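I'd gone to Bromham to ask the workshop manager at Travton how you budget for a pair of robot arms, and she had the kettle on before I'd found my pen.

"Everyone asks about the arms," she told me. "The arms were the easy bit! It was the spare fingers, the cables, the table — all the stuff we'd left off the form." Her first plan ran to 163 lines. The one that got signed off in February had 417, and she swears she could defend every single one.

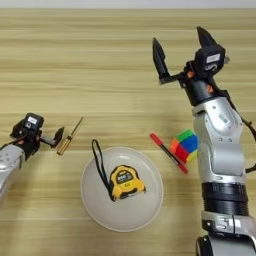

The two-armed bench at Travton, with a screwdriver, a tape measure on a plate, a marker and a puzzle cube.

I wondered if she'd thought about starting with one arm. She had, for over 63 days (she kept a tally on the wall), but she wanted jobs where one side holds and the other does the fiddly part.

And next year? "Grippers," she said, straight off. "Pluvar have quoted, Panagiotou haven't rung back. I'll give them till the end of the month."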